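Workshop tips: house rules for hand-held grippers and small robot arms

Updated October 15, 2021 by Simin Abbasi

These are the rules we use on the benches at Puketero. They apply to the hand-held grippers and to both Juvik arms, and they work just as well at a kitchen table if you are doing this at home.

Wipe the table before each session with a barely damp cloth, then a dry one. Crumbs and grit scratch the surface and get into the finger pads. Do the pads last, with a clean brush. No solvents on rubber.

Set out one object at a time. Leave a clear stretch of table in front of it so the fingers can come in low and open without knocking anything.
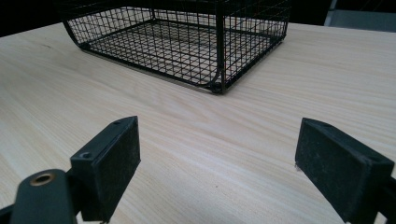 Wire and mesh goods need more care than boxes or tins. Grip a rim or a solid post if there is one, and keep the tips of the fingers out of the mesh. If a finger does catch, stop and open the grip fully before you back away - pulling will bend the wire.

Check the finger screws every 200 grips, or at the start of the day, whichever comes first. Hand tight and a small nudge with the key is enough. A loose finger drifts slowly and you may not notice until the log looks odd.

Arms only: keep the stop button within reach of whoever is standing nearest, and not behind the arm. Stay 2 metres back while it runs on its own. Long sleeves rolled up, lanyards off, hair tied.

Write down the object, the grip count and anything you dropped. The Teto sheets have room for 14 lines, so start a new one for each bench. Please don't carry on over the back.

The Rangel charger stays unplugged overnight. We added this one in March and it still gets missed.

Faults go in the red book or to extension 3383. Put a tag on the tool as well, so the next person leaves it alone.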